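Bookbinders & Small Press Forum > Editing and Publishing > Citing a serialized novella that has two paginations

tilton_reader
Tuesday, 9:14 am
I am preparing the notes for a reprint of a novella by Oluwatosin Yusuf. It first ran in installments in a quarterly called Enira, then came out as a single volume from Cakcombe. The Enira installments are numbered continuously across the year, so part three starts on p. 200. The Cakcombe volume starts again at 1 and drops two paragraphs from the second chapter. I have 34 notes that point to page numbers. Which text do I key them to?

c_nnaji
Tuesday, 9:40 am
Key them to the book. It is the version a reader can order through a library. Put a short table in the back matter giving the first Enira page for each chapter. That covers anyone working from the magazine.
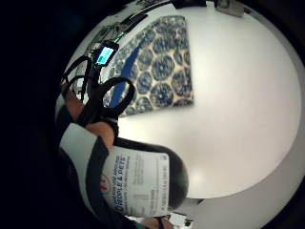 The two dropped paragraphs go in a textual note at the point where they would fall, quoted in full, with the magazine page in parentheses. Don't put them back into the running text unless the author asked for it in writing.

marginalia600
Tuesday, 10:22 am
Disagree with the above. If the book is a cut text and nothing shows the author made the cut, the magazine is the better copy-text. Cakcombe was known for trimming to fit a sheet count. Losing two paragraphs to save a leaf would be in character for them.

c_nnaji
Tuesday, 10:31 am
"Known for" by whom? I have compared three of their titles against the typescripts and found one cut, which the author had marked herself.

marginalia600
Tuesday, 10:50 am
Three titles is a small sample. My source is Yakubu Uzor's essay on the Cakcombe list, the part where he goes through the production letters. I can't quote it from memory, but he gives the running head and folio for every reference, so it is easy to check. A typical reference reads:

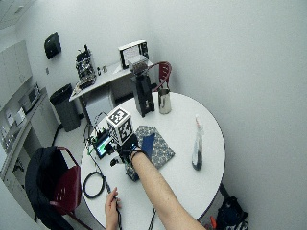

Akinola Review, no. 34, p. 1385

The folio is that high because the Review never reset its numbering between issues. The same thing will cause trouble in your notes, so give the issue number every time and don't rely on the page alone.

tilton_reader
Tuesday, 11:35 am
Thanks. I have the Uzor essay. He discusses the trimming but does not mention this novella. He also says two of the authors approved their cuts in proof. I don't think it settles the matter either way.

Second question. The Enira text uses single quotes for dialogue and the book uses double. Do I record that as a variant?

n_anozie
Tuesday, 12:08 pm
No. State it once in the note on the text as a house style difference and leave it out of the apparatus. The same goes for spaced and unspaced dashes. Record punctuation only where it changes the sense, such as a question mark turned into a period.

On the first question, I would ask the estate whether page proofs survive. If the paragraphs are struck out in the author's hand, use the book. If there are no proofs, I would go with the magazine and say so.

c_nnaji
Tuesday, 12:26 pm
I can live with that, except for the default. With no proofs I would still use the book. She read from it in public and never corrected it.

marginalia600
Tuesday, 12:41 pm
Reading from a copy is not approval of every line in it.

tilton_reader
Tuesday, 4:52 pm
I have written to the estate. The notes are now keyed to chapter and paragraph, so they will work with either text until I hear back.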